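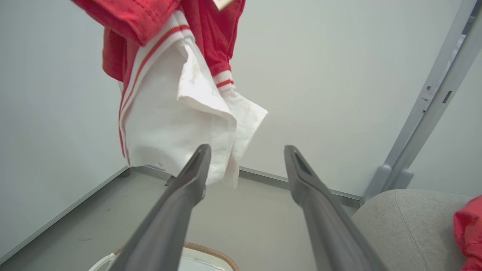 4. Hanging and sorting the clothes

Read section 3 first if the Stirkness rack isn't up yet. Posts need to be locked before anything goes on them.

4.1 Clear the floor along the baseboard. Nothing under the rail, hems drag.

4.2 Check the feet. Both rubber or plastic feet on each post flat down. If it rocks, fix it now, not with clothes on it.

4.3 Set the rail height. Hooks clip in the slots, same slot number both sides. Adults' things: slot 45. Kids' things and short tops: anything lower that you can reach.

4.4 Sort before you hang. Reds and darks at one end, whites at the other. Yes, even when dry.

CAUTION: New red fabric can bleed on white if either one is damp. Don't let a red top sit against a white one until both have been washed at least 2 times separately. Ribbed cuffs with red stripes on a white sleeve, wash cold and on their own. Venla Laaksonen lost a whole load in July this way.

4.5 Shake each piece out. Pull sleeves the right way round, cuffs flat, hem straight. A crumpled hem dries crumpled.

4.6 Find the tag. Read it, then leave it on. If its faded, treat as cold wash, no dryer.

4.7 Hang heavy stuff (terry, quilted, sweatshirts) closest to the post. Light stuff in the middle. Long sleeves down, not tucked.

NOTE: One piece per hook. Bunched up clothes don't air and you'll be doing them again.

4.8 Leave a hand's width to the wall. Paint marks come off on damp whites.

4.9 Anything left over goes folded on the seat, clean only. Don't put damp clothes on upholstery, it leaves a ring.

CAUTION: Do not hang off the rail or lean on the post. Empty the rail before moving teh rack, one person each end.

Missing hook or foot? Ask for part 274 (hook) or 200 (foot, pair). Shahab Hosseinzadeh handles spares, mornings are best. The old Jinda hooks look the same but dont lock, please don't mix them.

Next: 5. Taking the rack down

Gruvamix home guides | Contact us | Back to top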